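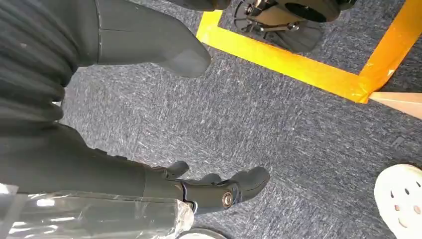 Section 2. Condition of the Floor

The carpet in the east room of Hirngate House is blue-gray and speckled with lighter flecks. It has a low pile. A strip of orange tape has been laid upon it, and residents are asked to leave the tape in place until the inspection is complete.

The Office of Rooms has received 153 letters concerning this carpet. Most of them were written by the same hand. The earliest, dated in February, reports that a person crossing from the window to the door arrives at the door having forgotten the purpose of the visit. The Office replied that this was common in older buildings and enclosed a form.

Later letters were more exact. The writer stated that the forgetting occurred only on one side of the tape, and that on the other side the matter forgotten came back, along with several matters that had never belonged to the writer at all: the price of a coat in Mahasneh, the words of a song for rowing, the name of a dog.

An inspector was sent. The inspector's report runs to 17 pages, of which the first 2 describe the carpet and the remainder describe a kitchen in Vuvby, with a blue kettle and a drawer that sticks. The inspector has never been to Vuvby. The Office has written to the householder there, who confirms the kettle and the drawer and asks, politely, when they might be returned, as the household can no longer remember where the kettle is kept.

Section 3. Interim Arrangements

Residents may continue to use the east room. Those who recover a memory that is not their own should write it down on the paper provided and place it in the tray by the door. Songs should be written out in full. Dogs should be described.

The tray will be emptied each evening and its contents sent by post to the persons concerned, where these can be found. The Office regrets that it cannot accept requests to keep a memory, however pleasant. One such request, regarding an afternoon on the beach at Trovora, has been refused and is under appeal. The resident has been allowed to hold the afternoon until a decision is reached.

Last updated: Sun 18 May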